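Triltuvby two-arm bench kit, after a term in our robotics club

Posted 25th November

I've been meaning to write this up since July, when the boxes showed up at our student robotics club and we all got way too excited and opened everything at once (don't do that, the bags of screws aren't labeled by arm). We paid $2,315 for the kit, out of a fundraising pot that was supposed to last two years. So yes, I had feelings going in!

For that you get two arms, two grippers, the base boards, cables, and a rail to mount it all on. The aluminum frame was extra for us, cut from stock we already had. If you're starting from nothing, budget for one, plus a decent table. The arms want something solid to push against and a cheap folding table will wobble every time they both swing the same way.

Building it took us six evenings. The first arm was most of that. The second one flew together, partly from practice and partly from finally reading the page about the wrist plate. The manual is the low point of the whole package: the drawings are tiny, and the wiring chapter seems to be for an older version of the board. Somebody on the Irker forum has redrawn it properly and I'd print that out before you touch a single connector.

Once it's together, though, I love this thing. The motion is smooth, the joints are quiet enough that you can talk over them, and the pointy black fingers are much better at thin things than I expected. Our project this term is flower arranging. We picked it for the Premedent student challenge, where you have to choose a household job and get two arms to share it, and everyone else seemed to be stacking cups. Artificial roses are a mean test object! The stems are skinny and bendy, the leaves snag on each other, and a flower head weighs just enough to make the whole thing swing when you lift from the wrong spot. 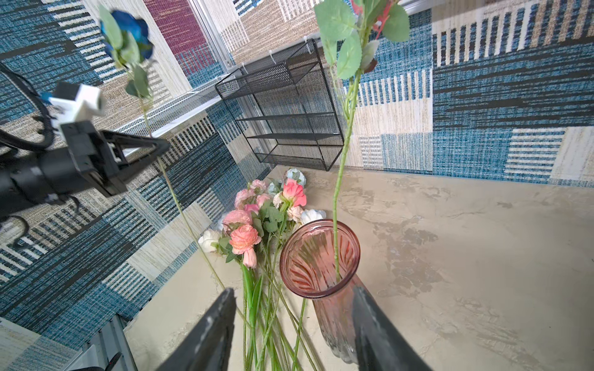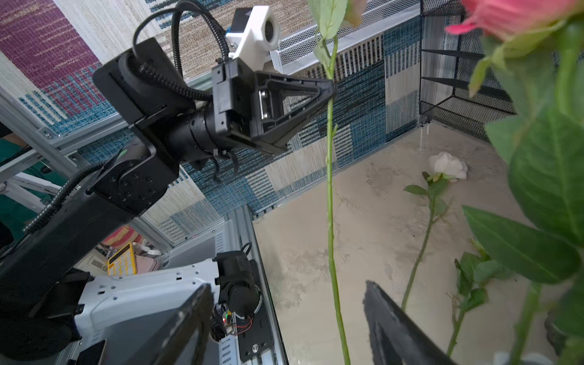
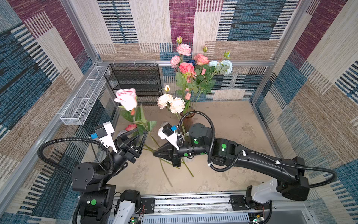
Both arms on the flower job. The last one is the wide view, and the first two are from the wrist.

What works best is gripping the stem, well clear of the bloom. Get it too low and the top flops around, and then you're chasing the vase with the end of a wiggling stalk. We've logged more than 394 tries at this and I'd say the fingers themselves were to blame for very few of the bad ones. Mostly it was us, driving too fast, or leaving the stems in such a tangle that picking up one rose brought two friends along for the ride.

The wrist cameras are the part I'd pay for again without thinking. The view straight down between the fingers is so much more useful than a camera off to the side when you're lining up a stem with the mouth of a vase. You do want a wide view too, mind you, or you lose track of what the other arm is up to. We had a few elbow bumps early on before we got into the habit of checking both.

Now the grumbles. Cable management is pretty much left up to you. The corrugated cables that run along the arms are tough, but they're long and they loop, and ours caught on the frame until we went through a shocking number of zip ties. Leave slack at the wrist! I pulled one too tight and the gripper wouldn't turn all the way, and it took me an entire evening to figure out why.

The finger tips scuff, too. It's cosmetic so far, and spares are cheap, but I'd have liked a set in the box.

Software gets a solid "fine." We run Lu for recording and playback, which talks to the arms happily, and the app that comes with the kit gets opened about once a month for calibration. Calibration itself is easy. Keep the base bolts snug and you won't have to do it often.

Would I recommend it to another club? Yes, if you've got a few people who like building and a corner where it can stay set up. Packing it away after every meeting would drive you nuts. For a single beginner at home I'd look at a one-arm kit first, it's a lot of wiring and a lot of money for a first try.

Four stars from me, one off for that manual. Next up we're trying it with shorter stems and a narrower vase, and I'll add a note under the post when we've got some runs in.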